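Spent most of the week on the grasp planner again. The old version replanned every 200 ms whether it needed to or not, and the left arm would twitch each time a new path came in. Now it keeps the current path unless the object's pose estimate moves by more than a set threshold.

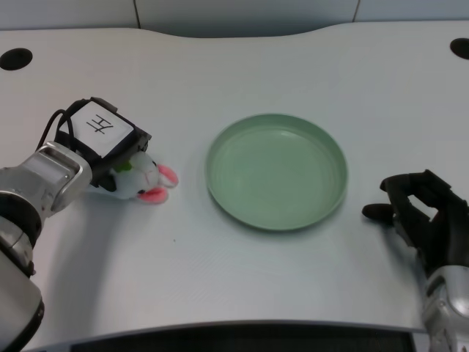

Soft things are still the weak spot. The pose estimate drifts once the fingers cover part of the object, so I freeze it at first contact. Colleen Fortin suggested logging the last 27 estimates before the freeze, and I'll add that next.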